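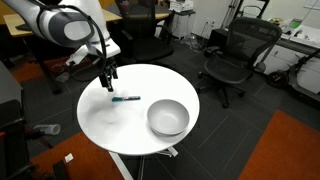 Gasivisの遠隔操作チームは8月から、ロボットアームに作業を教えるための記録のとり方を改めた。課題は「マーカーを取ってボウルに入れる」という一つの動作で、操作者が手元の装置でアームを動かし、その間の関節角度、グリッパの開き、カメラ映像をまとめて保存する。1回分の保存データを社内では「エピソード」と呼んでいる。今号では変更の中身と、これから操作に加わる人に知っておいてほしい点をまとめる。

記録用のソフトウェアは、これまで使ってきたNurmiをそのまま使う。変わったのは操作の手順書と、記録を採用するかどうかの判定である。旧手順で集めたエピソードは3559件あった。これをLaurier Bergeronが新しい基準で見直し、学習に使えると判断したのは1888件だった。残りは消さずに別の保管場所へ移し、失敗例の分析に回す。

外れた記録でいちばん多かったのは、操作者の迷いが長く入っているものだった。マーカーの手前でアームが止まり、少し戻り、また近づくという動きである。人が見れば位置を確かめているのだとわかるが、その動きから学んだモデルは、確かめる必要のない場面でも同じように止まる。旧手順には「慎重に近づける」と書いてあり、操作者はその指示に従っていた。新しい手順書ではこの一文を削り、近づく前に経路を決め、決めたら一続きに動かすと書き直した。

次に多かったのは、離す場所のばらつきである。ボウルの縁に当ててから落とす人もいれば、高い位置で指を開く人もいた。どちらもマーカーはボウルに入るので、旧基準では成功として扱っていた。Bergeronの判定では、縁への接触があるものは成功とは別の印を付け、学習用の集合には入れない。
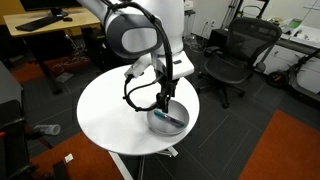 離す高さについては、チームの中で意見が分かれた。低いところまで下ろすほうがマーカーは転がりにくいが、グリッパの指がボウルの内側に触れるおそれが増える。高いところで離せば接触は避けられるものの、落ちた後の向きがそろわない。話し合った結果、指先がボウルの縁より下に入ったところで開き、開いたあとはまっすぐ上に戻すことにした。横に逃がす動きは、ボウルを動かしてしまうことがあるので認めていない。

操作の感覚にも個人差がある。Bernice Asamoahはこの夏から操作を担当している。以前はPlirnskaで、人がアームを直接つかんで動かす方式の教示をしていた。直接教示では、ぶつかったときの手応えがそのまま手に返ってくる。遠隔操作にはそれがなく、最初の週はボウルに触れたことに気づかないまま記録を終えることがあったという。

「手で持って動かしていたときは、見なくてもわかることが多かったです。今は画面のどこを見るかを先に決めてから始めます。近づくときは全体の映像、つかむときは手首の映像、離すときも手首です。切り替えるのはこの順番だけにしています」とAsamoahは話す。

この視線の順番は新しい手順書にも載せた。必ず守る規則という扱いにはしていないが、初めての人はまずこの順番で練習してほしい。慣れてから変えるぶんにはかまわない。その場合も、同じ日の記録の途中では変えないこと。

置き方についても少し変えた。マーカーとボウルの位置はエピソードごとに動かす。旧手順では操作者が自分で置いていたため、右利きの人の記録では物が右寄りになるなど、本人の気づかない偏りが出ていた。今は開始前にNurmiが配置の案を出し、操作者はそれに合わせて置く。マーカーの向きも案に含まれる。置いた位置が案から多少ずれても、やり直す必要はない。実際の位置は映像から後で求める。

テーブルの周囲にある椅子や備品は、毎回片づけなくてよい。背景がいつも同じだと、モデルが背景を手がかりにしてしまうことがある。ただし、記録している間に人が横を通ったり、椅子を動かしたりするのは避ける。照明も途中で変えない。

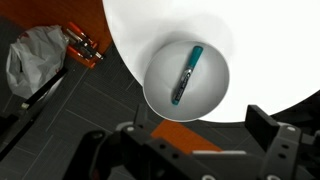 操作に失敗した記録は、その場で消してよいか。

消さずに残す。つかみ損ねたとき、落としたとき、別の物に触れたときは、そこで記録を止めて「失敗」の印を付け、次のエピソードに移る。つかみ損ねたあとに自分で持ち直して最後まで進めた場合は「回復あり」の印を付ける。回復の動きは数が集まりにくく、それだけを別に学習させる計画があるので、途中で止めてしまわないでほしい。印を付け忘れたときは、エピソード番号をBergeronに伝えれば後から直せる。

印の付け方で迷う例も出ている。たとえば、マーカーはボウルに入ったが、片方の指が開ききらないうちにアームが上がり始めた場合である。今のところは「成功」とし、備考欄に一行書くことにしている。備考は日本語でも英語でもよい。短くてかまわないが、「変な動き」のような書き方では後で探せないので、どの段階で何が起きたかを書く。「離すとき、開き終わる前に上昇」で足りる。

1回の操作の長さには上限を設けた。開始の合図からアームが初期位置に戻るまで18秒とし、これを超えた記録は自動で保留になる。急がせるのが目的ではなく、迷いの入った記録を早い段階で拾うための線である。保留になったものも人が見て判定するので、時間を気にして動きを雑にする必要はない。試しに数日運用したところ、慣れた操作者はまずこの線にかからなかった。一方で、ボウルが奥にある配置では初めての人が超えやすく、上限を配置ごとに変えるかどうかを検討している。
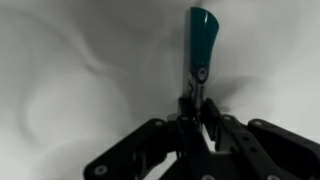
つかむ位置は、見直しのなかで最後まで決まらなかった項目である。旧手順には「中央付近をつかむ」とだけあり、人によって解釈が違った。中央をつかめば持ち上げたときに傾きにくい。しかし直接教示の経験がある人は、つかんだ後の動きを考えて端に寄せることが多い。手首のカメラで見ると、軸の下のほうを指で挟んだ場合、キャップはその先に立ち、緑がかった青の色がはっきり見える。軸に印刷された細かい文字はぼけて読めないので、向きの判断には使えない。頼りになるのはキャップの色と、そのすぐ下にある丸いロゴである。そこで新手順では、つかむ位置は軸の上ならどこでもよいことにし、代わりに、指でキャップを覆わないことを条件に加えた。

この条件は、判定する側にとっても都合がよい。キャップが映っていれば、つかんだ後にマーカーが指の間で回ったりずれたりしたかどうかを、映像から追いやすい。覆われていると、離すまで状態がわからない区間ができる。Bergeronによれば、旧記録のうち判定に時間がかかったのは、ほとんどがそうした区間を含むものだった。

新手順での記録は、Zimholmのチームにも渡す。先方ではアームの種類が違うため、関節の値はそのままでは使えないが、手先の位置とグリッパの開きに直せば比較ができる。変換の作業はこちらで行い、形式はNurmiの標準の書き出しに合わせる。先方からは、操作者が誰だったかを区別できるようにしてほしいという希望があった。氏名は渡さず、記号だけを付けることで合意している。自分の記号を知りたい人はAsamoahに聞いてほしい。

これから操作に加わる人は、記録を始める前に練習を2回受ける。1回目は操作装置に慣れるためのもので、物を置かずにアームを動かす。2回目はマーカーとボウルを使い、Asamoahが隣で見る。練習中の動きも保存されるが、学習には使わない。装置の高さは人に合わせて変えられる。肘が浮いた姿勢で続けると後半に手先が揺れやすくなるため、始める前に調整しておくこと。

続けて操作する時間は本人に任せている。疲れてくると離すときの動きから先に乱れる、というのがこれまで記録を見てきた印象である。縁への接触が続いたら、そこで交代してほしい。

練習の申し込みは毎週金曜日の正午に締め切り、翌週の割り当てをその日の午後に送る。手順書の新しい版は共有フォルダに置いた。旧版を印刷して手元に持っている人は差し替えてほしい。つかむ位置と時間の上限については、秋にもう一度見直す予定なので、使ってみて気づいたことがあれば備考欄かBergeronまで。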